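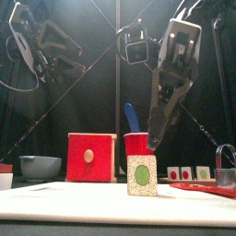
Dinner Shows and Who They Are For
Latifa Zaki, Tourism and Events, term project, January 2024

Clamow sells itself as an evening of "living heritage" with a buffet. Our group wanted to know how much heritage a guest gets between the salad and the dessert. I doubted it was much, and I still do.

We went to three shows, two in Gistutville and one in Postilville, and handed out 100 short surveys. Only 27 came back, so I would be careful with any percentage.

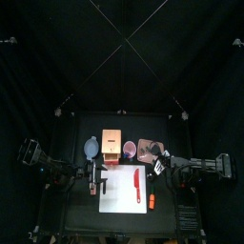 Most people who answered liked the drumming and the food. Very few could name the place any dance came from. The host at Shawky did explain one song, but he talked over the start of it — hard to call that teaching.

The operators say guests leave "connected to the culture." We asked how they measure this and got a brochure. Ticket sales show that people come, and the room in Postilville seats over 226, but a full room says little about what anyone learned. 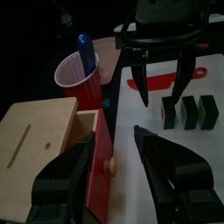
Figure 3. Tabletop with a wooden drawer box, in low light.

The surveys should be repeated in April, when more local families go.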